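The Gavon Road Cake Stall

My sister and I haven't agreed on a recipe since we were kids, so I don't know why I thought we could run a stall together. It was my idea, too. I'd had two glasses of wine and I rang her up and said let's do the December market, we'll make Mum's fruitcake, we'll be rich. She said, whose version? I should have hung up right there.

Mum's version had brandy in it. My sister's version of Mum's version has orange juice, and she swears on her life that's what was on the card. The card went missing when we cleared out the house in Onuoha, along with the good scissors and a biscuit tin with up to 100 buttons in it (I still want those buttons). So it was her memory against mine, and she's three years older, and in our family that's always counted as evidence.

We each made a test cake. Hers was darker. Mine sank in the middle, but only a bit, and I filled the dip with almonds and called it a feature. We took both of them round to our aunt's place, out past the Fekard turnoff, with the windows down and the cakes on the back seat with belts on like two fat toddlers. My aunt is eighty-four and doesn't muck around. She had a slice of each, and then another slice of each, and then she asked if there was any cheese.

"Cheese?" said my sister.

"Your mother always gave me cheese with it," said my aunt. "She got them from the bakery, you know. Vekis. She just took the paper off."

Well! I thought my sister was going to slide off her chair. All those years of Mum with her apron on, shooing us out of the kitchen because the cake was at a delicate stage. I used to tiptoe past that oven. I once got sent to bed for slamming the back door, in case it dropped.

"But the brandy," I said.

"She drank that," said my aunt.

We drove home without the radio. Near the bridge my sister started laughing, and then I did, and she had to pull over beside somebody's paddock gate until we could breathe properly. She said she'd been making that cake for her kids every year and telling them it was their grandmother's, in a special voice. She did the voice for me. It was exactly Mum's voice, and that stopped us both for a minute.
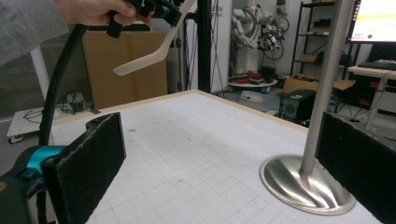 So did we end up doing the stall after all?

We did, with two cakes side by side on Mum's checked cloth, one labelled Brandy and one labelled Orange, and we sold out of both before lunch. After petrol and the table fee we'd made enough for fish and chips. A woman came back for a second Orange and wanted to know if it was a family recipe, and my sister looked at me, and I got very busy with the change.

The bakery's a phone shop now. I went and had a look in the window anyway, on the way home.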